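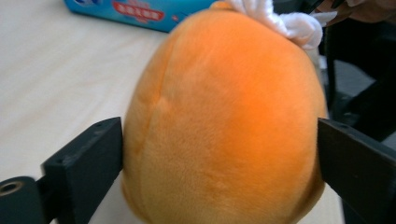

Thank you for such a full reply on section four, and sorry it has taken me so long to sit down with it properly. Soft objects are where our draft guidance is weakest, and I think we should say so openly in the next version and then put it right. Take the orange plush, held between the two flat black fingers. The fleece dimples a little at each side where they press, and the fingers lean inwards towards one another, and I would call that a decent hold on a soft toy, one I'd be happy for a newcomer to copy. But if I ask myself which sentence in our draft makes it a decent hold, I can't find one. The nearest we come is "grip firmly without damage", and I wrote that line myself, so I am allowed to be rude about it.

I'll answer your points in between, as it's the only way I can keep my thoughts in order. Kettle is on, bear with me.

On 10/09/2021 the Foltero list member wrote:
> I have read draft 3 of the handling notes twice now and I'm
> broadly in favour. My worry is section 4. It was plainly written
> with boxes and tins in mind. A box has an edge and a face and
> you can tell somebody to put the fingers on the faces. What is
> the face of a cuddly toy?

Quite! And I laughed, but it is the right question. The section grew out of the carton work at Darar, where everything that came down the table had corners, and the words "opposite faces" went in early and were never looked at again. For a rounded thing, an egg shape or a mango shape or whatever you'd like to call it, I'd suggest we say "opposite flanks, at the same height". The height matters more than people expect. If one finger is a good bit higher than the other, a soft body rolls between them as you lift, and you get that slow, sad tipping which everyone who has done this for an afternoon will know. With a rigid box you might get away with it. With stuffing you seldom do.

I'd also like a sentence on where the object is widest. Our Mahasneh colleagues teach people to close just below the widest part when the thing is bottom-heavy, and I've come round to their view after years of arguing the opposite. I would put it in as advice and leave it out of the rules, as there are plenty of toys with legs and ears and goodness knows what where it makes no sense at all.

> Second, force. You give a closing limit for rigid goods and then
> say "use judgement" for the rest. New people have no judgement
> yet, that's why they are reading the notes. Could we not just
> give them a number?

I have gone back and forth on this one. We tried giving a number at Trakport in August, 30 per cent of full closing force for anything padded, and it was tidy on paper and a nuisance at the table. Plush varies so much. Some of it is packed hard as a cricket ball and some of it is mostly air, and the same setting that barely marks the first will fold the second in half. People followed the number faithfully, dropped things, and then quite reasonably blamed the number.

What I'd prefer is something the person can see. My proposed wording is:

4.3 For padded or stuffed objects, close until the surface dimples slightly where each finger touches, then stop. If the shape of the whole object changes, open a little. If the object slides when lifted, close a little and begin the lift again.

It's homely, I know, but I have read it aloud to two people who had never held one of these tools and both of them did the right thing straight off. I'd keep the 30 per cent as an upper limit for powered grippers, where there is no hand on the trigger to feel anything, and say clearly that it is a limit and not a target. For the hand-held tool I would leave the number out altogether. If anyone feels strongly the other way, do speak up, I am not wedded to it.

> Third, seams and trimmings. I have seen an ear come off. I'd like
> a rule that says never grip on a seam.

Here I'm going to be a bit awkward and agree with only half of it. Never grip a trimming, yes, absolutely, put it in capitals if you like. Tufts, ears, tails, ribbons, glued-on noses, anything that is sewn to the body at one small place ought to be left alone, and the fingers should go on the body itself. The little white tuft on the orange one is just the sort of thing I mean: it's bright, it's at the top, and a beginner's eye goes to it as if it were a handle.

Seams are another matter. A great many plush toys are made of several panels and if you forbid every seam there is very little left to hold. A flat finger lying across a sound seam does no harm that I've ever been able to find. What does do harm is the edge or corner of the plate digging into it, and that is true of any spot. So I would suggest:

4.4 Do not grip trimmings. Where possible, place the flat of the finger on the plain body of the object. Seams may be covered by the flat of the finger but should not bear on its edge.

> Last, and I know this is a small one, the checks before a session.
> Ours are all about the camera and the battery. Nothing on the
> fingers themselves.

It isn't small at all, and thank you for raising it. Fingers get dusty and scuffed with use, and a matte plate with a film of dust and fleece on it does not hold as a clean one does. I'm not troubled by scuffs, I should say. Light wear on the finish is only the mark of a tool that gets used. But a burr will pull the pile on a soft toy, and a fixing that has worked loose will let one finger twist under load. My suggestion for the checklist is to wipe both inner faces with a dry cloth, run a thumb along the edges, and try each fixing with your fingers before the first pick. Then wipe again after every 80 picks if the session is mostly fabric. I chose 80 as it is about where we normally stop for a stretch at Darar anyway, so there's no deep science in it, and if your people break at a different point then use that.

While we are on the checklist, could I slip in one of my own? I'd like us to say something on the space around the work. We already ask for the table to be clear "so far as practical", and everyone reads that to suit themselves. Other goods on the table are fine in my book, a box standing at the back does no harm and often it's the next thing to be picked up. What I would like spelled out is that cables and straps be kept out of the path of the lift, and that anyone working nearby knows when the fingers are about to close. Hand-held tools make us casual. I have nipped my own knuckle more than once and I've been writing safety notes for longer than I care to admit.

A word on the error log, as it was asked off-list. The last Trakport batch had 1756 picks in it and 97 were marked as failed. I've only read through the soft-goods ones so far and a fair few are written up simply as "slipped", which tells us next to nothing. Slipped down, rolled, popped out forwards? They want different cures. I'd be glad if draft 4 had a short set of agreed words for this, and if someone with more patience than me would have a first go at it. I can send the log to anyone who'd like it, just write to me directly, as the attachment is too big for the list.

I'll hold the draft open for another fortnight so that those who are away can catch up. Please send changes as plain wording I can paste in, with the section number, and not as a marked-up copy, as last time I ended up with five versions and lost a whole paragraph on mesh bags that somebody had obviously taken great care over. If that was you, I am sorry, and please send it again.

With very warm wishes to all,
the draft editor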